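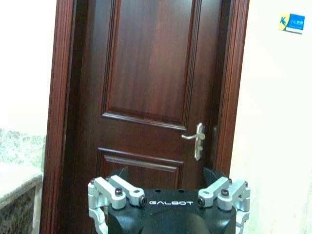

According to one Murkville regular, the old doors at the Brevden Street hall used to be the part of the building you apologised for, and now they're the part you show your visitors first. Plenty of people who dropped in this week seem to agree, and it's easy to see why!

The hall's timber doors have been getting a proper going-over since January, and the job is now close to done. There are 13 of them all up, and 12 are back on their hinges. They're panelled doors in a dark reddish-brown with a lovely gloss on them, the grain running up and down in streaks that go from deep mahogany to something much warmer where the light catches it. The door frames match, with grooved mouldings, and the cream wall beside them sets the whole lot off beautifully.

Anyone who remembers the doors under their coats of pale green paint will know what a change this is. The green went on some time in the building's years as a council office, and it had gone on thick, so thick that the edges of the raised panels had nearly disappeared. Stripping it back took most of the summer (the heat didn't help, and neither did the mouldings, which had to be done by hand with small scrapers). Then came the sanding, the stain and the finish, with a wait between each.

The work was done by Lim Joinery of Murkville, and the bill came in at $1,164 for materials, with the labour covered by the hall's maintenance grant. The joinery kept the original timber wherever it was sound. Two bottom rails were too far gone and had to be replaced, and good luck picking which ones.

Handles were a bigger talking point than expected. The old round knobs were stiff and a nuisance for anyone with sore hands or an armful of folding chairs, so silver lever handles have gone on, each with a slim backplate. There was a bit of grumbling at first from people who wanted brass. Most have come around after using them, and the kids from the Saturday dance class think they're marvellous.

The last door, the one to the supper room, is still at the workshop with a split panel. It's due back before the Ostis Singers' autumn concert, when 50 extra seats will be set out and every doorway in the place will be needed. Until then there's a curtain across the gap, so please keep the noise down in the kitchen during rehearsals.

Keys for the side rooms have changed along with the locks. Groups with a regular booking can swap their old ones at the front desk on weekday mornings, and should bring the booking card with them.

Posted 2019-04-11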